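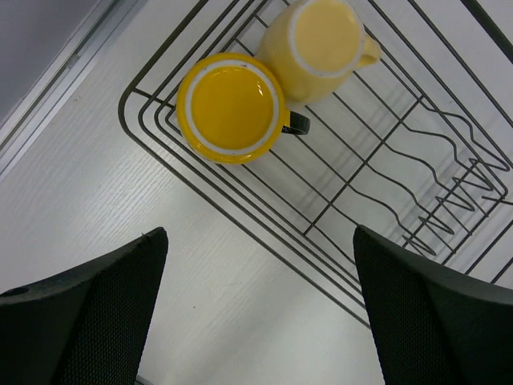

Notas do orador. Falha de preensão na célula Soltier

(Começar sem slide de título, direto ao assunto.)

A versão oficial: 219 tentativas, 13 quedas, "dentro do esperado". Perguntar à sala: esperado por quem? O relatório da Staseo não diz. Pedi os registos ao Osian Pugh e recebi uma folha com médias.

Canecas viradas ao contrário no escorredor. Fundo para cima, asa de lado, arames por baixo. O fornecedor chama a isto "caso simples". Eu chamava-lhe o caso em que a asa fica por cima da grelha e o dedo tem de saber onde ela está.

Hipótese da Seren Llewellyn: brilho do vidrado engana a estimativa de profundidade. Pode ser. Mas ninguém repetiu o ensaio com louça mate, portanto não me convence.

O que me preocupa mais (PAUSA): o limite de força foi subido para 40 N depois da terceira queda. Quem autorizou? O Iolo Maddocks diz que foi temporário. Em janeiro ainda lá estava.

Se perguntarem pelos 2,000 ciclos sem paragem: foram em simulação. Dizer isto devagar.

Passar ao Dezső Gál para a parte do botão de emergência. Ele tem oito minutos, não mais.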